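Grisuscombe Bench Cell: Equipment Planning and Budget Notes
README for the shared planning folder
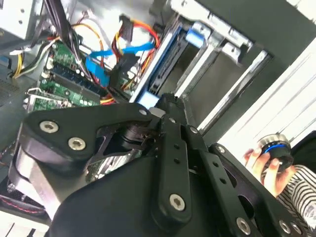 What this folder is for

Hello, and thanks for opening the README before the spreadsheet! We keep everything here that we used to plan the desktop teardown cell at Grisuscombe, where a gripper and a person work on the same open computer case. Valquíria Vieira started the folder when we were still arguing over which arm to buy, and Jailson Fagundes has kept the numbers tidy ever since (please thank him when you see him).

If your own shop is thinking of something similar, take whatever helps. Old desktops are crowded inside, with power and data cables running every which way near the drive cage, and that had more say in our shopping list than any brochure did.

What's in the folder

quotes.csv: every quote we received, one line per item, in dollars
spares.csv: fingers, bolts and bearings, with the price we paid for each
bench_plan.txt: table layout, outlets, and where the person stands
wishlist.txt: things we want and can't pay for yet

Reading the budget

The spare finger set from Sikusis is listed at $652 and the wrist camera mount at $439. Both prices leave out shipping, which surprised us the first time, so there is now a separate column for it. The bench, lighting and wiring come to $2,034 together. We did the wiring with our own people, and if you have to hire an electrician you should expect a bigger number there.

The arm itself is under a lease from Awasthi. We looked hard at buying outright, and Valquíria still thinks we should have, but the lease let us start in February without waiting for the next budget year. Her side of the argument is in bench_plan.txt, at the bottom, and it's well worth reading.

Things we'd plan differently

We ordered 5 practice cases and would order more, especially tall ones with stacked drive bays. Reaching past a motherboard at an angle is a different job from reaching straight down, and you want to try both before you settle on finger length. We'd also set money aside for a person's hours at the bench from the very first draft. Ours had a line for the machine and nothing at all for the hands beside it!

Updates and questions

Jailson goes through new quotes on Tuesday mornings. The Stumotard quote for a second bench is still open, so leave that row alone until he has marked it final. For anything else, add a note at the end of wishlist.txt with your name beside it.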